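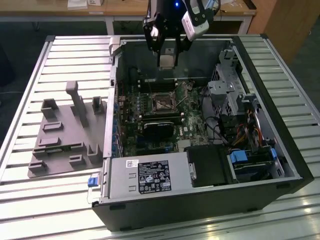
La torre tumbada, el zócalo abierto y la pieza justo encima.

¡Qué ganas tenía de abrirla! La torre había llegado de Irnville el jueves, envuelta en dos mantas, y yo llevaba toda la noche pensando en ella como otros piensan en un viaje. La tumbé sobre la mesa, le quité la tapa lateral y apareció la ciudad entera: el verde de la placa, los cables rojos, amarillos y naranjas bajando hacia su esquina, la jaula gris con sus filas de agujeritos cuadrados, igual que un edificio de oficinas a la hora de cenar.

En el taller de Orkdale decían que un ordenador así ya no merecía ni los 45 minutos de trabajo. ¡Pues los merecía todos! Mi abuela escribió en él su novela, la de los barcos de Savum, y la dejó a medias en el capítulo 30, con la capitana asomada a la borda y una luz verde en el horizonte. Yo quería saber qué era aquella luz. Llevaba años queriendo saberlo.

Dicen que los procesadores no guardan recuerdos, que para eso está el disco. Lo sé muy bien. Pero aquel cuadradito plano, entre plata y arena, había pensado cada una de sus frases un instante antes de que ella las viera en la pantalla, y a mí eso me parecía maravilloso – me lo sigue pareciendo.

El zócalo esperaba con su marco de metal y su palanca. Contuve la respiración.
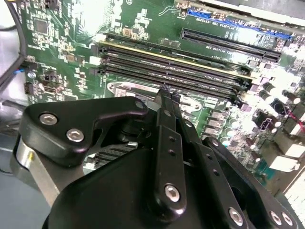 Las ranuras de memoria, en cuesta, como los muelles de Savum.

Vistas de cerca, las ranuras negras parecían embarcaderos, uno detrás de otro, con sus pestillos blancos en la punta, y más allá la ranura azul hacía de mar. ¡Claro que la abuela escribía de puertos! Tenía uno debajo de la mesa y nunca le quitó la tapa.

Cuando por fin apreté el botón de encendido eran casi las once. El ventilador tosió, se lo pensó, y la habitación se llenó de ese zumbido que yo oía de pequeña desde la cama. Luego la pantalla, el cursor, una carpeta llamada Issahaku – el nombre del barco – y dentro dos archivos. El primero ya lo había leído mil veces.

Acerqué la silla y abrí el segundo.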